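The Soup Hour

By the time I had been in Pulumside for 11 days I had eaten soup on nine of them, and I want to say right away that I wasn't sad about it. It was the kind of soup you buy in a tub from the Fontana, the little grocery on the corner, and carry home against your chest like something that might wake up. The woman behind the counter called it barley. There was barley in it, I suppose, along with whatever else had been standing near the pot.

My apartment was on the top floor, and it had come with a bed, two chairs that had clearly never met before, and a microwave oven. My mother had cooked on gas all her life and thought of microwaves as a sort of rumor, and some of that had rubbed off on me. For the first few evenings I ate my soup cold, standing at the window, watching the lights go off one by one at the Utex mill and telling myself that people in hot countries did it all the time. (It was April, and it was not a hot country.)

Then there came an evening of such rain that my socks were wet clear through to the heel, and I put the tub down and thought, well, you are a grown person with a college degree, and you can warm up your own supper. So I pulled up the friendlier of the two chairs and sat down in front of the thing, and we had a good long look at each other.
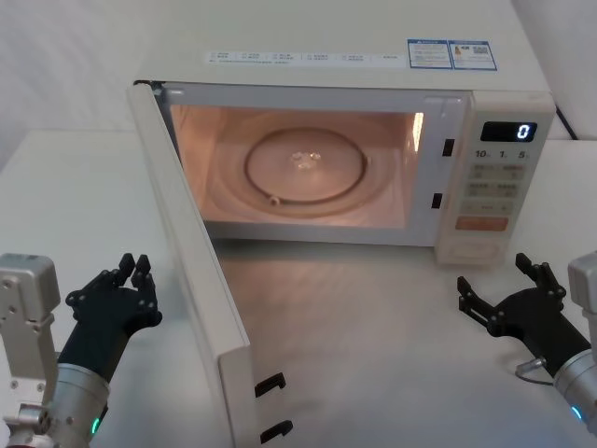
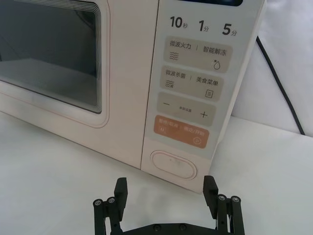 I couldn't read most of the buttons, but a five is a five wherever you go, and so is a one, and I have always believed in starting small. I poured the soup into my blue bowl, set it inside, pressed the one, and stood back with my hand on the chair. It hummed! It hummed the way my grandfather used to while he was looking for his glasses, a low, contented sort of hum that wasn't meant for company.

When it stopped I pressed the one again, mostly to hear it. Then I carried the bowl to the window, along with the heel of the bread, and took off my wet socks and hung them over the other chair. The mill was still lit up on the near side, and the soup was so hot that I had to wait for it.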